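Tablecloth shrinking in the wash??

plirnthorpe_pat
Okay, I need opinions before I ruin another one. I bought a cotton tablecloth from Hoder in July, washed it warm, dried it on high like everything else in this house, and now it's 5 inches too short for my dining table. Five! My mother-in-law comes for dinner every other Sunday and she WILL notice. Is there any way to stretch it back out, or is it a dust rag now?

mangle_and_press
You can get some of it back. Soak it in lukewarm water with a good glug of hair conditioner for 15 minutes, roll it up in a towel, then lay it flat and pull gently from opposite sides. I've rescued two this way. You won't get all five inches, but you might get three.

Rorumdale Rick
Conditioner is a myth, sorry. It makes the fabric slippery and that's it. What works is ironing it damp and pulling as you go. I worked in a hotel laundry for years and we never had conditioner anywhere near the linens.

mangle_and_press
Rick, a hotel laundry also has a press the size of a car. Pat has an ironing board.

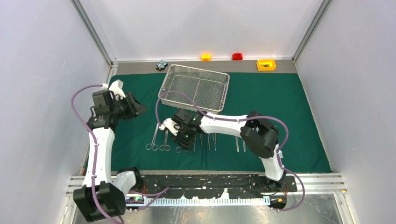
sdelaunay
My vote is to stop fighting it and let it be short. A cloth doesn't have to reach every edge, and I like a bit of table showing at the back, especially when the table is against a wall. Dark green is my favorite for this, like the cloth in my picture, where the bare strip along the far side ends up as a handy little shelf for the small stuff. At home that's where the salt and the napkins go, and they don't tip over on a wrinkle. I do think you should try the soak first, though — it costs you nothing.

plirnthorpe_pat
Mine is in the middle of the room, so people walk all the way around it. But I could push it up against the window for the winter... hmm. Does green hide gravy?

sdelaunay
Better than white does! Red wine too, mostly.
Sylvain Delaunay

Rorumdale Rick
Still say iron it damp. And buy the next one a size up if it's 100 percent cotton, or wash it cold and hang it.

harahap_fan
Am I the only one who puts new tablecloths through the wash before hemming them? My Harahap one came unhemmed and I shrank it on purpose. Zero trouble after that.

plirnthorpe_pat
Update: did the soak AND the damp ironing, so you can both take credit. Got around three inches back. One corner is wavy and I'm putting the bread basket on it.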